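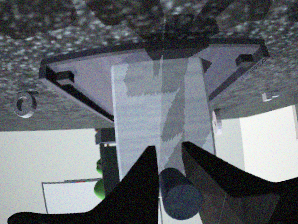
pinwheel_dot: Hmm, I'd have to disagree with Ingvar on this one. I know he says every shawl club should ship its pattern the same day as the yarn, but half the fun for me is petting the skein for a week or 2 and guessing!

3 min read

marlasocks: Same here, I love the wait - but I do see his side. When I got the Zastari box I had such a pretty heathered skein sitting there and no idea what needle size to swatch with, so I swatched nothing at all and then the knitalong started without me.

Ingvar Nørgaard: Well, that was my point, Marla, and thank you for putting it more kindly than I did. I have 700 yards of Rathjen fingering from the January club still in its bag. By the time the pattern showed up I was deep in a sweater for my sister (colorwork yoke, never again) and I lost the mood for it completely.

pinwheel_dot: Oh, but that's the sweater's fault, not the club's! Cast on the Rathjen, it blooms so nicely after a good soak.

tillyknits2: Has anyone tried Prindley? They send the pattern first and you pick your color after, and I've been very happy with it. Shipping is 15 dollars though, so I split a box with my neighbor.

marlasocks: Ooh, I didn't know you could choose. Do they do anything in a dusty green?

tillyknits2: They had two last time, a sagey one and a darker one. Sign-ups close Wed 31 December, so don't dawdle like I did.

Contact us | Copyright Pretamia Yarn Forum | Back to top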